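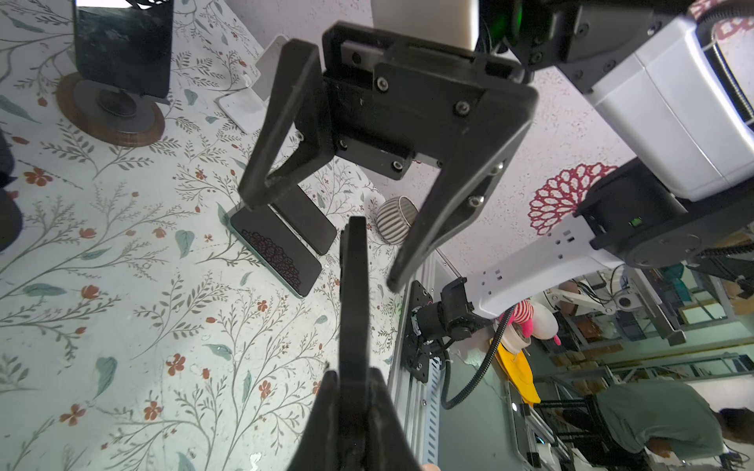
Tablecloth with leafy branches and small orange-red flowers

Golf each-way bet paid only half, is this correct?

posted 3/24/26 in Sports > Golf > Betting and pools

parfourplease

Hello everybody. I would like to understand a payment that I received for a golf bet, and I hope someone can explain it to me in simple words. I have read the rules page two times and I am still not sure.

I made an each-way bet on the Usteo Open, on a player with odds of 25/1. My stake was $11 each way, so I paid $22 in total. The bookmaker is Draller and I placed it in their app. The terms on the slip say one fifth of the odds for the first eight places.

My player finished tied for seventh. I was very happy, because seventh is inside the first eight. I made the calculation like this: the win part is lost, that is clear. The place part is $11 at 5/1, which makes $55 of profit, and with my stake back it is $66. But in my account I see only $33. When I open the details there is one line that says "DH applied" and nothing more.

On the final leaderboard there are four players with the same score in seventh place. I think this has something to do with it, but my player was not eighth or ninth, he was seventh. Why do they take away half for this? And if it is correct, how can I calculate it by myself the next time, before I write to the support and look foolish?

One more small thing. I had also a bet of $2 on another player, to win only. He played the first round and then he withdrew with a bad wrist. That bet is marked as lost. I expected that they would return the money, as he did not finish. Is that also normal?

Thank you in advance for your patience. My first language is not English and the rules are written in very long sentences.

slowgreens

Yes, it is correct. DH means dead heat. They always do this with ties in golf, it is in the rules of every bookmaker that I have used. You can't do anything about it.

muni_course_reader

I will try to explain it slowly, as I had the same surprise when I began with golf bets. English is my second language too, so please forgive the style.

The bookmaker pays eight places. The players in places one to six are all clear, so six places are used. There remain two places, the seventh and the eighth. But four players arrived together with the same score, and these four must share the two places that remain. On the leaderboard they are all written as T7, but for the bet they occupy seventh, eighth, ninth and tenth together, and only the first two of these are paid.

So you divide: two places for four players makes one half. Now comes the part where many people make a mistake. The half is taken from your stake, and the odds stay the same.

Place stake: $11
Half of it: $5.50
Odds for the place: 25/1 divided by five = 5/1
Profit: $5.50 x 5 = $27.50
Stake returned: $5.50
Total: $33

This is exactly what you received. The other $5.50 of the place stake is counted as lost, together with the $11 of the win part. You paid $22 and you got back $33, so you have still $11 of profit. It is less than you hoped, I know.

If only two players had been tied for seventh, there would be two places for two players and you would receive the full $66. If three players had been tied for eighth, it would be one place for three players, so one third of the stake. You can use the same method each time: count how many paid places remain when the tie begins, and divide by how many players are in the tie.

About the player who withdrew. In most rules that I have read, a player is considered to have taken part as soon as he hits his first shot. After this the bet stands, also if he goes home on the next hole. The money is returned only when he withdraws before he starts. Please look in the Draller rules under "non-runners" or "withdrawals", as the name of the chapter can change from one bookmaker to the other. I don't have an account there and I can't check it for you.

backnine_lou

I disagree a little with the answer above. I always learned that you keep the whole stake and you cut the odds in half. So it is $11 at 2.5/1, that gives $27.50 and your $11 back, in total $38.50. I would write to them and ask for the difference.

muni_course_reader

I understand why it looks logical, but with this method the full stake is returned, and in a dead heat a part of the stake is lost. The profit is the same $27.50 in both calculations, so it is easy to mix them up. I would not ask for the difference, as the payment is right.

parfourplease

Many thanks to all. Now I see where the $33 comes from, and I could repeat the calculation on paper with a tie from last July, when I played in the Lillix pool at the Yeh course. There we simply shared the pot between the tied players and I never thought about it.

I found also the part about withdrawals. It says "once the player has teed off, all bets stand". So the $2 is gone. I mark this as solved.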